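Home | Working Papers | Issues | Authors | Search

24th January
By Orvokki Vuorinen and Martti Tikkanen

4. Work at the table: cardboard, light and the height of things

We now come to the part of the study we enjoyed the most, which was the time spent at the tables themselves. As the reader will remember from section 2, we followed the making up of cardboard packaging at Lodholm and at Plilthorpe, and we wanted to know how much of the small daily trouble in such work belongs to the cardboard and how much belongs to the furniture. People who fold boxes have a great deal to say on this subject, once they are asked, and we have tried to do justice to them here.

Over the whole period we logged 193 sittings, the shortest of them no longer than it takes to drink a cup of coffee. In 43 of these the person at the table remarked, without any prompting from us, on the narrow pieces: the strips, tabs and dividers that go inside a box and keep its contents from knocking together. A flat panel is easy to like. It lies where it is put and shows its fold lines plainly. A narrow strip is another matter – it has to be turned on its edge before it is any use, and on its edge it nearly disappears when one looks straight along it.

Figure 3. A thin strip of tan cardboard held upright, near a light tan wooden tabletop in a room with white walls. 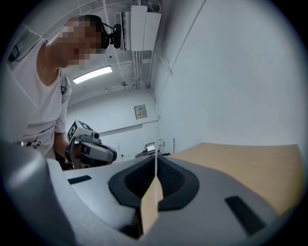

Lehtinen, in the older study from which we borrowed our sitting sheets, treats this as a question of lighting alone. We were ready to agree when we began, and we moved the lamps at Lodholm twice in June with that in mind. The remarks became a little friendlier but they did not go away. What seemed to matter just as much was the height of the table. Tall people bent their necks to bring their eyes down to the strip, short people lifted the strip up to their eyes, and both told us at the end of a long sitting that they would have liked to do the opposite.

At Plilthorpe the tables could be raised and lowered with a crank (a stiff one, we are sorry to report), and there we asked 28 people to choose a height for flat panels and then another for strips. Most of them went higher for the strips. A few left the table exactly where it was and pulled up a stool, which we had not thought of and which we now think deserves a small study of its own. We had roughly 200 strips cut for these sittings, all from the same stock, and kept the bent ones in a separate tray so they would not spoil anyone's afternoon.

The preferred heights are taken up again in section 5, together with the notes on tray position that the Millari workshop kindly let us read.

Contact: Millari Working Papers, editorial desk | Copyright the authors | Back to top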